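About Vimlow

Vimlow designs and makes electric latches, lock releases and door hardware for lockers, display cases, pharmacy cabinets and small vending equipment. We sell to cabinet builders, to maintenance departments and to the companies that service lockers after the original supplier has moved on to another model. Most of our orders are for small batches. The minimum order for a catalog part is one piece, and the minimum for a part made to a drawing is 14.

The company was founded by Bohdan Demchenko, who had spent his earlier career repairing coin-operated luggage lockers. The first product was a replacement strike plate. The original plate was stamped from thin sheet and bent after repeated forcing, which left the door unable to close. The Vimlow plate was thicker, had the same hole pattern and could be fitted with a screwdriver without removing the door. It is still in the catalog with a minor change to the countersink.

What we make

The catalog is divided into four product families.

Miden is our line of cabinet latches. A Miden latch has a rotary hook that captures a fixed pin on the door. When the release lever is pulled or driven, the hook turns free and a spring pushes the door open far enough to be gripped by hand. Miden latches are supplied in left-hand and right-hand versions, with or without a door-position switch. The switch is a normally open contact and closes when the hook is fully home. It does not close on a door that is resting against the hook without being latched, a condition that earlier designs reported as locked.

Jemunov is our line of bolt releases for sliding doors and drawers. The bolt travels in a straight bore and is held extended by a compression spring. Jemunov units are longer than Miden units and need a clear depth behind the panel, so we ask customers to send a section drawing before ordering. A surface-mounted version is available for retrofits where the panel cannot be cut.

Symonenko is the control side of the business. A Symonenko board drives a bank of latches from a low-voltage supply and fires them one at a time, with a set interval between channels, so that the supply does not have to be sized for all the latches at once. Each channel has its own flyback diode and its own fuse. The board accepts dry contacts, a keypad or a serial connection. We do not write software for payment or user accounts. We publish the command set and leave that work to the integrator.

The fourth family has no trade name. It consists of strikes, keepers, hinges, brackets, cable sets and manual overrides, many of them made to fit equipment that is no longer in production.

How a part gets into the catalog

A new part begins with either a sample or a drawing. If it is a sample, we measure it, photograph it and record the wear before anything is taken apart. Wear marks are useful evidence. A bright line on one side of a hook usually means that the door has sagged on its hinges, and a replacement latch fitted to the same door will fail the same way unless the hinges are corrected. We report this to the customer with the quotation.

Prototypes are cut on our own machines and fitted to a test frame that reproduces the door weight, the hinge side and the gasket pressure. Gasket pressure is the item most often missing from an inquiry. A door that closes against a soft seal places a constant side load on the latch, and the force needed to release it can be much greater than the force measured on an open bench. We test with the seal in place.

After the prototype is approved, the drawing is issued with a revision letter and the tooling is made. Revisions are kept indefinitely. A customer who bought revision A can order revision A again, even when a later revision is the one shown in the catalog. Where a revision changes a mounting dimension, it is given a new part number.

Materials and finishes

Hooks and bolts are hardened steel. Housings are zinc-plated steel as standard and stainless steel on request. We stopped offering painted housings because the paint built up in the screw holes and had to be cleared by hand. Springs are stainless throughout the range, including in units with plated housings. Grease is applied to the hook pivot only. The face of the hook is left dry so that it does not collect dust from cardboard or lint from clothing lockers.

Coils, duty cycle and wiring

Every electric release in the catalog is rated for intermittent duty unless the data sheet says otherwise. The coil is intended to be energized briefly, to pull the plunger and free the hook, and then switched off. Holding the coil on will overheat it. When a customer needs a release that stays open for cleaning or loading, we supply a mechanical hold-open with the latch. Voltage should be measured at the coil while it is energized, because a long run of thin wire can lose enough voltage to leave a release weak or unreliable even though the supply reads correctly at its own terminals.

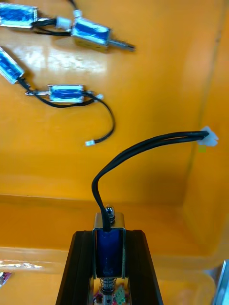

Installers who have worked only with finished latches sometimes ask which portion of the unit is the electrical part and whether it can be replaced alone. In all Miden latches and most Jemunov releases it can. The actuator is a push-pull solenoid of the open-frame kind: a silver metal bracket around a blue coil, with a thin metal plunger coming out of the end and black wire running to a small white connector. Before removing one, disconnect the supply, unplug the connector by its body and support the plunger so that it does not drop out of the coil. Check that the return spring moves freely before the new actuator is fitted. The plunger should travel its full stroke under finger pressure, without scraping. If it scrapes, loosen the mounting screws, let the bracket settle in line with the lever and tighten them again.

Testing before shipment

Electric releases are tested individually. Each one is latched and released under its rated side load at the lower limit of its supply voltage, and the position switch is checked in both states. Mechanical parts are inspected by batch against the drawing. For a new design we also run an endurance test on samples from the first production batch, and the result is included in the data sheet together with the load and the rest period between operations. A cycle count without those two conditions is of little use for comparison.

Returned parts are opened and examined. The customer receives a written finding, whether or not the fault is ours. The three findings we write most often are continuous energizing, misaligned doors and screws that are too long and touch the lever.

Warranty

Catalog parts carry a warranty of 2 years from the date of shipment. It covers defects in material and workmanship. It does not cover coils that have been held on beyond the stated duty, or housings that have been drilled. Parts made to a customer's drawing are warranted to conform to that drawing. Suitability of the drawing for the application remains with the customer, although we will say so if we see a problem.

Ordering and support

Inquiries go to the same desk that prepares the drawings. It helps to include the door width and height, the door weight, the hinge side, the available depth, the supply voltage and the number of operations expected in a day. A phone photo with a ruler in it is acceptable for a first inquiry. For replacement parts, send the number stamped on the housing — it is on the face opposite the hook, and it may be hidden by the cable clip.

Stock items are packed singly with mounting screws. Cartons of 100 are available for latches and strikes, packed in trays without screws. Cable sets are cut to length and labeled at both ends.

We close for two weeks in August for machine maintenance. Orders received during that time are entered in sequence and shipped after the restart. Emergency spares for pharmacy cabinets are the exception and can be dispatched throughout the closure from a reserved stock.

Data sheets, wiring diagrams and dimensional drawings can be requested by part number. Drawings for discontinued revisions are supplied on the same terms as current ones.

Page last revised 3 Oct 2023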